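The Kitchen Table, Before and During Breakfast

Last updated 08/07/2025

We moved into the flat in Brornport in February with two chairs, a mattress and a lot of opinions about tables. I wanted something pale, he wanted something that could take a hot mug, and we ate off a packing box for weeks while we argued about it. In the end the Passtead showroom had one left over from a display, marked down by 300 pounds, and we bought it on the spot (I hadn't even measured the kitchen — it fits, just, if you breathe in on your way to the fridge).

People kept asking to see it, so I started a page. I'd meant it to be a long row of photos with a line under each, but I'm very slow at choosing them, so for now there's a good deal more of me talking than there is table. Sorry, Mum. I'll add to it when I get round to it.

What I love most is the grain. I know everyone says that about wood, but I had a dark veneered desk for years and never once looked at it, and now I sit down with my toast and find myself following the lines along with one finger. They go along in long gentle waves and then, over at one side, they bend up into a sort of hill and come down again. I always try to get the seat nearest the hill. 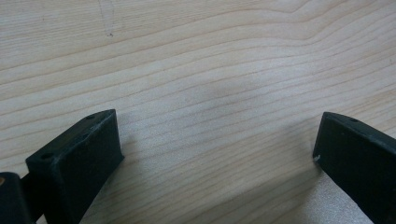 My sister thinks it looks like a map, the kind with contour lines for people who go up mountains on purpose. She does exactly that, and she has a rucksack full of Prusik cord to prove it. I think it looks more like sand after the tide's gone out. We had this conversation over a whole pot of tea and neither of us budged!

The finish is fairly matt, with a bit of a soft shine when the light falls on it, and I'm glad we didn't go for the glossy one. The glossy one was lovely in the shop but it showed every fingerprint, and we're a household that eats a lot of buttered things.

Looking after it has been easier than I feared. I wipe it with a damp cloth after meals and dry it straight away with a tea towel. Once a month I'm supposed to use the Zwane balm that came in the box, and I've managed it twice. It smells of oranges and you need far less than you think — the first time I put on so much that we had to eat on the sofa until the next day.

We did have a row of coasters to begin with. There were six, then four, and now there's one, which lives on the windowsill under the basil. I've stopped minding. My gran's table had 26 years of homework pressed into it and you could still read bits of my uncle's long division if you got the lamp low enough. I'd quite like ours to end up that way, with small marks all over it and somebody able to say who did them.

Next I want to sort out the chairs. The two we have don't match each other or anything else in the room, and one of them pinches. If anyone near Brornport is getting rid of a pair in a light wood, do write to me through the contact page. I can collect, and I'll bring cake.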